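Vosasmont pick planner, pre-run checklist, February revision
Comments by whoever was last annoyed

1. Config loaded matches the branch. PASS. It matched on the second try, which the form has no box for.

2. Planner timeout set to 2 seconds. PASS. Khan's default is 30 – long enough to make tea and lose faith.

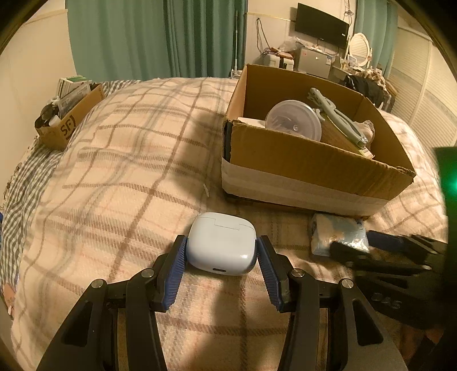 3. Grasp proposals ranked sensibly. PASS WITH COMMENT. The scorer likes flat, wide faces and gets moody about curves. A pale blue earbud case on a plaid blanket is a fair test of its mood: rounded corners, a lid seam it may take for an edge, and stripes behind it that the segmenter is free to call objects. Keep the top 4 candidates in the log, including the embarrassing ones.

4. Collision margins reloaded after any edit. FAIL. Oriron caches the old ones and says "updated" in a cheerful green font. Restart the node. Ticket open. 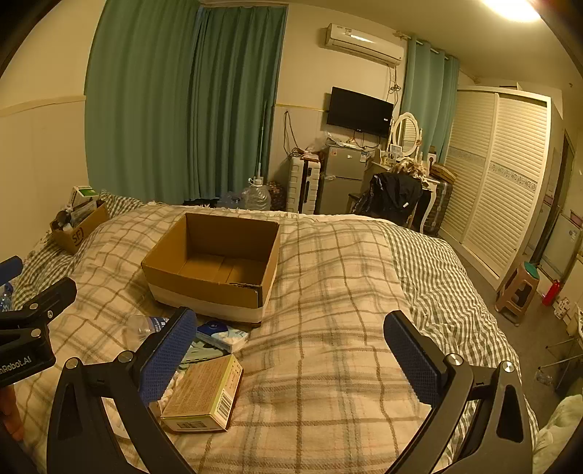
Does a failed item 4 stop the run?
Only if the margins were edited since the last restart. Otherwise note it and carry on.

5. Replanning after a dropped target. PASS. Curov gave up after 2 attempts, as configured, and wrote a stack trace of novel length.

6. Log timestamps agree across nodes. NOT CHECKED. See last revision, where it was also not checked.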